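The Rindell Tunnel is a disused road tunnel beneath the Burkero ridge. Local guidebooks date it to 1786, a claim that rests on a carved stone at the east portal and little else. Historian Azadeh Kermani has argued that the stone came from an older bridge. 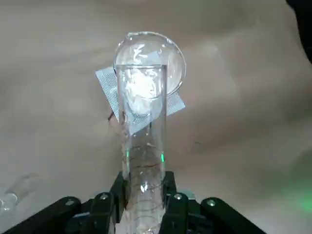

The length is usually given as 1000 meters - a suspiciously tidy figure. A later survey led by Ah-rin Kong stopped at a rockfall 53 meters from the west portal and could not confirm it. Stories that 70 miners died in the digging appear in no parish record. Plans to reopen the tunnel to traffic from Cunine have been announced more than once, so far without a budget.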